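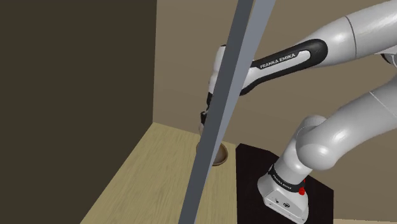

Wednesday, after lunch

Spent the whole morning on the purchase list for the Dullum cell and I'm writing it all down now, while I still remember why I crossed things out!

The arm itself is settled. We've been working in sim with the Franka for long enough that I don't want to switch to something else and redo the bowl task from scratch. So the list is everything that goes around it, and of course that's where the money disappears.

Pedestal first. In the sim it's a plain black square block right up against the table, and I copied that layout into the floor plan without thinking very hard. Then I got the tape measure out. If the pedestal goes on the right side of the table, the cabinet door by the sink only opens halfway. We can live with that, or we can shift the table over (I vote for shifting the table, I use that cabinet every day). Tindetti quoted $1,173 for a steel pedestal with a bolt pattern and leveling feet. Starkov has a cheaper one but it comes undrilled, and I don't trust our drill press with a plate that thick. Going with Tindetti unless somebody shouts.

Table: we already have one, the light wood one from the old packing corner. The top is fine. The legs wobble, so put down $321 for the brace kit and new feet. I know it sounds like a lot for table legs but a wobbling table will eat up days of our time and I'd much sooner pay for it now.

Next, the pole. I keep going back and forth on this one. From the view I've been using, the upright runs right across the gripper and part of the bowl, which is exactly where I want to look. On screen I can just pick another viewpoint and carry on. In the real room a post is a post, and once it's bolted to the floor we're stuck with it. So before anyone orders aluminum I want to try 2 more camera positions in sim and see which one keeps the bowl clear the whole way through. Duan sells the mounting arms one at a time, so waiting doesn't cost us a discount or anything.

Walls: not buying any, ha. But the dark panel on the left did get me thinking about light. The real corner has the window on that side and it's going to be a mess in the afternoons. Blackout curtain, cheap, added to the list. The back wall can stay whatever color it is.

Bowls: I put down 12. Brown ones like the sim if we can find them, and a few in other colors so we aren't tuning everything to one bowl. They will get dropped. Buy the tough kind.

Still open:
- who signs for the pedestal delivery (it needs the loading door, so mornings only)
- does the Dullum budget cover the e-stop wiring or does that come out of building money? Asked, no answer yet
- spare gripper fingers, one set or two
- shipping on the Duan arms, their site wouldn't give me a number

Next job is the camera views. I'll paste the new ones in under this entry when they're rendered, and the pole line on the list stays blank until then.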